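Textile Care and Conservation
Unit 3: Folding, Hanging and Creases

These notes go with the Wednesday session. Read them before you come, and bring the cloth samples you were given in Unit 2. The lab sheet is separate.

Why cloth creases

A woven cloth is a grid of yarns, and each yarn is a bundle of fibers. When you bend the cloth, the fibers on the outside of the bend are stretched and the ones on the inside are squeezed. If the bend is gentle and short, the fibers spring back. If it is sharp, or held for a long time under weight, they settle into the new shape and you have a crease.

Cotton and linen crease easily. Moisture lets the bonds inside the fiber come apart, and they form again in the bent position as the cloth dries. Wool recovers well because the fiber has a natural crimp. Polyester also recovers well at room temperature, but a crease pressed into it with heat may be there for good.

The weave matters too. In a plain weave the yarns cross at every step and have little room to move. A twill or satin has longer floats, so the yarns can shift past each other and the bend is spread over a wider area. This is why two cottons of the same weight can behave differently in your hand.

Drape

Drape is how a cloth hangs under its own weight. A stiff cloth makes a few wide folds. A limp cloth makes many narrow ones. The usual test lays a round piece of cloth over a smaller disk and measures the shadow of the part that hangs down. A small shadow means a limp cloth.

You can learn a good deal without the disk. Hold the cloth at one point, let the rest fall, and look at where the folds begin and how far apart they are. Turn it and try again from another point. Cloth held on the bias will hang more softly than cloth held along the warp. 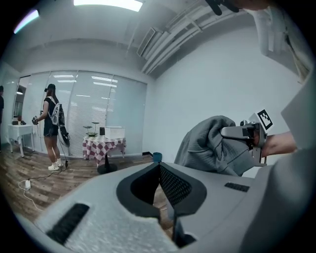 Fig. 1. Gray cloth held in a clamp, with soft folds below.

Write down the holding point each time. A drape note that does not say where the cloth was held can't be compared with anything.

Case: the Drundomham linens

The Drundomham collection has 188 household linens, mostly tablecloths and bed sheets. They came to the museum folded in quarters and stacked in chests. When the stacks were opened, 26 pieces had split along a fold line. The splits were worst at the center point, where two folds cross and the cloth has been bent both ways.

The pieces that could be handled were rolled on padded tubes, right side out, with tissue between the layers. Those too large for the tubes were folded again away from the old lines, with a soft roll of tissue inside each fold. They are refolded in new places every October.

Feng's report on the stores at Ukatport found the same pattern of damage in starched pieces. Starch makes the yarn stiff, and a stiff yarn breaks sooner when bent. Wash starch out before long storage if the piece is sound enough to be washed.

Handling rules for the lab

Hands clean and dry, rings and watches off.
Support the whole piece when you move it. Use a board for anything larger than your two hands.
Don't pull a crease flat. Lay the cloth down and let it relax first.
No irons on the study pieces.
Pins only in the practice cotton.

Reading

Zolletti, Cloth at Rest, chapter 2. Skip the part on carpets, we cover that in Unit 6.
Feng, the Ukatport stores report, tables at the back only.

To hand in

One page on your own samples: fiber, weave, where you held each one, and a sketch of how it hung. Pencil is fine.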